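Gripper and Camera Comparison, Simulated Room
Pre-run inspection checklist, with comments
Revision date: 5/31/20
Filled in by: Thandeka Motaung
Grippers under comparison: Lomport (wide body, flat fingers) and Vastus (two-finger, ridged segments)
Controller: Cleltbridge

Go through the sections in order and write something in the comment line even if the item passes. Past comments have saved me hours, so please be generous with them!

SECTION 1. BEFORE LOADING THE ROOM

1.1 Controller build matches the one on the comparison sheet.
OK. Build 886 on both machines.

1.2 Torque and speed limits loaded from file, not typed in.
OK. I compared the two files line by line.

1.3 Stop key tested with arms parked.
OK. Tested from both keyboards. The arms hold position when it's pressed, and they stay held until reset.

1.4 Old logs moved off the drive.
OK, 73 folders moved. Let's do this one more often.

SECTION 2. WRIST CAMERA, FLAT-FINGER GRIPPER

2.1 Both fingers visible to the tip.
OK. I love this view. You get both inner faces and the whole gap between them, so there's no guessing about where an object will land.

2.2 Gap clear before the first close command.
OK. Nothing between the fingers.

2.3 Finger faces distinguishable from the background.
Pass with a comment. The right inner face is nearly white and stands out beautifully. The left one is a medium gray and has a lot of dark surface behind it. The edge finder should cope because of the light strip running up the left finger, but keep an eye on it.
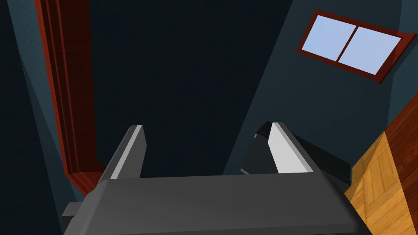
2.4 Close and open, 277 cycles, no drift in reported width.
OK. Width came back to the same value at the end as at the start. Very happy with this. The Lomport fingers had a bit of creep in the last model and the new one is so much better.

2.5 Horizon correction.
Left OFF for this round. The raw view tilts steeply with the wrist, and I want both grippers judged on raw frames first. If you switch it on, note the time, and don't mix those logs with mine.

2.6 Contact alarm sounds when a finger touches a wall or furniture.
OK on walls. Furniture still to do. Chatzigeorgiou's contact settings are in the shared folder if you want to try them, and I really think you should, they are a lot less jumpy than ours.

SECTION 3. BODY CAMERA, TWO ARMS

3.1 Both grippers in view at the start pose.
OK. Left and right both visible, pointing into the room and close to parallel.

3.2 White body panel does not hide the work area.
Pass with a comment. The panel takes up a good part of the bottom of the view, but the tabletop is clear of it. Masking the panel before the color matching step is worth the two minutes, otherwise the white table and the white panel can get lumped together.

3.3 Right gripper stopped short of the table edge before enabling motion.
OK, but it is close! The start pose puts it just below and in front of the table. Raise first, then reach. Anyone in a hurry will want to do both at once, so I've put the raise into the start script.

3.4 Target objects present and separate.
OK. The black sphere and the small blue one are near the far edge, next to the laptop. The small red object is up front by the right gripper, so that's the natural first pick.

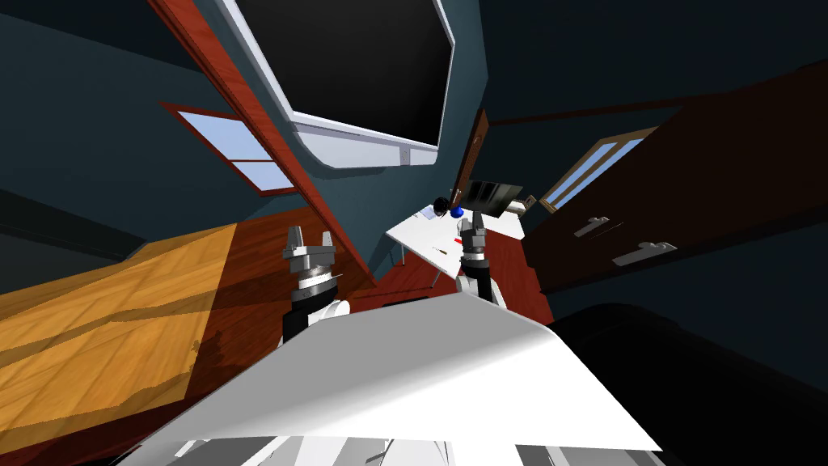 3.5 Pick order agreed.
Red, then blue, then black. The black sphere is glossy and I expect it to be the hard one for the ridged fingers. I can't wait to see how the flat ones do on it.

3.6 Keep-out zones set.
Laptop: set. Television: set. Cabinet and its handles: NOT set. Needs doing before any wide swing of the right arm.

3.7 Thin objects.
Skip the pen-like one and the sheet of paper this round. We'll give them their own test in September.

SECTION 4. LOGGING

4.1 Frame limit set to 3,000 per run.
OK.

4.2 Both cameras stamped from the same clock.
OK after a restart. The body camera was a frame behind until then.

OPEN ITEMS
2.6 furniture contact
3.6 cabinet keep-out zone

Cleared for slow-speed runs with the Lomport. Vastus runs wait for 3.6. T. Motaung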